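Gestum opens bookings for its office filing service

25 Jul 2018

Gestum is now taking bookings for a two-armed robot that handles shelf and cabinet work in offices. The service is rented by the month, and the fee covers delivery, setup and a technician for the first two days. Customers need a level floor and cabinets with doors that open fully.

Hiếu Vương, who runs the Erkside branch, said most inquiries so far have come from firms with paper records they are required to keep. "They have 60 or 80 boxes and the boxes move around a lot," he said. "It's dull work and it takes people away from their desks."

The robot has a hand on each arm and works with ordinary file boxes, so customers do not have to buy special containers. Setup takes roughly 40 minutes per cabinet. Boxes heavier than the limit on the rental sheet should be split before the technician arrives – this has been the most common cause of delay.

Both hands are used on a box at the cabinet, one on the left side and the other at the lower right, with the label left clear between them. 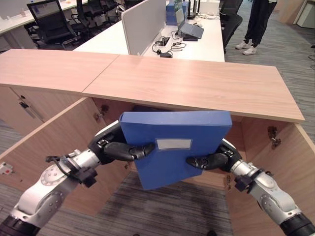

Rates and booking

The monthly rate is $1,000 per robot. Offices in Skisovby can book now, and Amegashie will be added in October. Youssra Gaber is handling site visits for both towns and can send the floor and cabinet checklist on request.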